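Home & Bench | Kitchen | Laundry | Workshop | Garden Shed | Computers | Archive

Workshop tips: inside the old tower
Posted in October by the Bench Editor

Every household above a certain age has a big old computer under a desk somewhere, bought secondhand from an office clearance and kept on because it still goes. Mine is a workstation, meaning that it weighs as much as a sewing machine cabinet and has twice as many slots as I will ever fill. I have it on its side on the bench twice a year, and what follows is what I have learned from doing most of it badly first.

Before you open it

Shut it down properly, switch it off at the back, pull the plug, then press the power button once and hold it for a few seconds. That lets go of whatever charge is still hanging about. People argue over whether to leave the plug in for the earth. I unplug, touch bare metal on the case whenever I remember, and wear a wrist strap when the job involves anything I can't afford to replace.

Take a photo of the back before you disconnect a single lead. You will be certain that you know where the speakers went. You won't.

Work on a table and not on the carpet. I used to kneel on the sitting room rug for this, which is bad for static and worse for the knees, and the rug ate a stand-off screw that the vacuum cleaner found the following spring. An old cotton tea towel under the case stops it scratching the table. Avoid fleece blankets, fleece jumpers and the cat.

Screws

An egg box. I've owned a magnetic mat, a set of tiny labelled drawers from Pluvport that cost more than the machine, and a saucer. The egg box wins. Case screws in one dimple, drive screws in the next, card screws in the third, and close the lid if you have to answer the door. Write on the lid in biro, as there are fine-threaded screws and coarse-threaded screws and they will each go two turns into the wrong hole before telling you.

If a screw drops into the case, stop and get it out before doing anything else. Tilt the case gently and listen. A pair of long plastic tweezers is the proper tool. A chopstick with a dab of Blu Tack on the end is the one I use.

Dust

Old towers gather grey felt, mostly on the fans and the fins underneath them. Take the whole thing outside if it's dry. A soft paintbrush, 39 mm or thereabouts in name but any flat one will do provided it is clean and has never met gloss, loosens the worst of it. Hold the fan blades still with a finger while you brush or blow. A fan spun up by a can of air makes a lovely whirr and can wear its bearings out while you admire it.

Don't put the vacuum nozzle against the board. Hold it a hand's width off and brush the dust towards it. Leave the inside of the power supply alone, apart from a puff through the grille. It isn't a thing to be opened by anyone reading a tips page, or indeed writing one.

Compressed air goes in short bursts with the can upright. Tip it and you'll spray something very cold over the parts you were trying to look after.

Cards

Cards are where most of the swearing happens. Two things hold them in, and everyone remembers the screw or clamp at the bracket end. The other is the little latch at the far end of the long slots, which hides behind whatever you have most recently installed. Press the latch first, then lift the card straight up by its edge and its bracket, with an even pull at both ends. If it doesn't come, it's still latched. Pulling harder is how latches end up in the egg box. 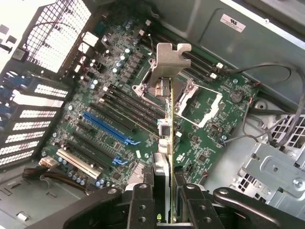 Going back in is the same business reversed. Get the bracket lined up with its opening before you worry about the slot, then look along the card to see that the contacts sit over the slot from end to end. Press down firmly until it seats. It takes more force than feels polite. A card that's nearly in is a dreadful thing to diagnose, since the machine will often start, behave for an hour and then sulk.

Keep fingers off the gold contacts. If they are grubby, wipe them with a lint-free cloth and a drop of isopropyl alcohol, and let them dry. The pencil rubber trick works and leaves crumbs, so do it well away from the case if you must.

A card that's out of the machine for longer than a cup of tea belongs in an anti-static bag. I keep every one I'm sent, in a folder, between the guarantee for the toaster and the guarantee for the toaster before that.

Memory

Push down the clips at the ends of the slot and the stick lifts by itself. There's a notch in the bottom edge, off centre, so it only goes in one way round. If it won't go in, turn it round, and resist the urge to settle the matter with your thumbs.

Big workstations have more memory slots than a sensible person needs, often in two banks, and they're fussy about which get filled first. The order is usually printed on a sticker inside the side panel. Copy it out or photograph it. Mine has faded to the colour of weak tea and I now go by a note taped to the case.

Matched sticks in matched slots. I once mixed a pair of Flirier sticks with two oddments from a drawer and spent a whole Tuesday evening blaming the monitor.

The processor socket

Leave it be unless you have a reason. If you do have a reason, a few rules.

Lift the lever gently and let the load plate come up with it. Have the new chip within reach before you open anything, so the socket spends as little time uncovered as possible. Many sockets have fine pins in the bottom, and there is no fixing a bent one with kitchen tools, though I have seen it tried with a darning needle. If the socket came with a plastic cover, keep the cover. It will live in the egg box for years and then one day be the most valuable thing in the house.

Nothing gets passed over an open socket if you can help it. Screws, screwdrivers, biscuits, reading glasses on the end of your nose. If you're doing cards and processor on the same day, do the cards first and finish them — or put the cover on in between.

Chips go in by lining up the small triangle in the corner. Lower it flat and let go. It should drop into place under its own weight, with no pressing at all until the lever does it for you. The lever will feel alarmingly stiff. That part is normal.

Thermal paste

A blob the size of a pea, in the middle. There are people who spread it with a bank card and people who draw crosses, and they've been arguing since I had hair. Clean the old stuff off first with isopropyl and coffee filters, which don't shed fluff and are cheaper than the special wipes Mivura sells in packets of 43. Paste on a shirt cuff is permanent. So is paste on a dog.

Cables

While you're in there, tidy the cables away from the fans. Hook and loop strips beat zip ties, because you'll be back. If you do use zip ties, trim the tails flush or they will have the skin off your knuckles next time.

The Jin label maker I was given for my birthday has done more for the inside of this computer than any upgrade. Each drive lead now says what it's for. I also labelled the sugar.

Putting it back

Before the side goes on, look the board over with a torch. Every latch closed, every clip up, nothing rattling, no tool left behind. Then plug in only the screen, keyboard and power and see if it starts. If it does, shut it down, fit the panel and connect the rest. Fit the panel first and it won't start. I can't explain this.

If you get a blank screen, reseat the memory, then the graphics card, then check the extra power lead that you were sure you'd plugged in. One of those is the answer nearly every time. If it beeps, count the beeps and look them up under the maker's name, and don't go by the list for somebody else's machine.

A spare coin battery for the board is worth having in the drawer. When the clock starts telling you it is some year before the children were born, that's the battery.

Next: getting candle wax out of a tablecloth
Kitchen | Laundry | Workshop | Back to top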